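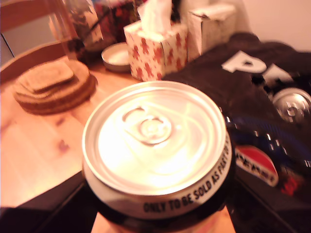
*A canned drink and the cork coasters, kitchen table.*

## Writing testimony at the kitchen table

Updated Mon 4 November

These notes are for people hosting a testimony evening at home on Bill 346, the one that would seal old eviction filings. Most of them work for any bill that takes written comments.

**Clear the table first.** Mail, fruit bowl, homework, all of it. A signed statement picked up with the gas bill can sit in a drawer for a week. If the table has to be used for dinner, start after dinner.

**Wipe, then wait.** Polish stays tacky longer than you'd think and it lifts ink off the back of a page. Plain water and a dish towel, then leave it 20 minutes before any paper goes down.

**Drinks on coasters, paper on the other side.** Cans and glasses sweat. Put a folded dish towel down if you run out of coasters. Coffee goes on the counter.

**Pens.** Black ballpoint only. Gel pens smear on the cheap paper, and blue comes out faint on the office scanner.

**One person reads the bill aloud.** Only the sections people want to talk about. Hatem Slaoui read us the whole thing in April and we lost two people before the definitions were over. The part on tenant screening reports is the one most people have a story for.

**Keep statements short.** The online form cuts off at 1000 characters and gives no warning. On paper, stay under one page. Have people write in this order:

1. Name and town
2. Bill number, and whether they support or oppose it
3. What happened to them, with dates if they have them
4. What they are asking the members to do
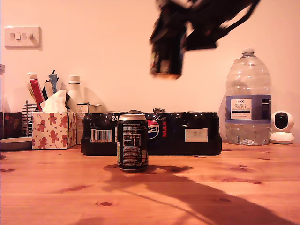
If someone brings a court paper, copy it and hand the original back before they leave. A phone scan is fine as long as all four corners show. Black out the case number on the copy if the filing was dismissed and they don't want it attached to their name again. Marker alone shows through on a scan, so mark it, photocopy it, and send the photocopy.

**Spare paper.** A pack of 200 sheets lasted us the whole season. Envelopes ran out first.

**Where to keep it all.** Shiyu Lu uses an accordion file, one pocket for each hearing date. I use a cookie sheet with a rim that slides on top of the fridge. Either keeps statements flat and away from the stove.

**Speaking in person.** Two minutes each. Use the oven timer and practice standing up. Anyone who runs over should drop a whole paragraph and keep the pace slow.

**Mailing.** Allow some 90 hours before the hearing if you mail from Hullard. Anything later should go through the form or be dropped at the clerk's window, which closes for lunch.

**Opposing statements.** A landlord on our street came and wrote against the bill at the same table. Same paper, same pens, and it went in the same envelope. Decide before you invite people whether you are all right with that, and put it on the invitation either way.

**After.** Write down who submitted and how. When the hearing gets moved, which happened to us twice, that list is who you call.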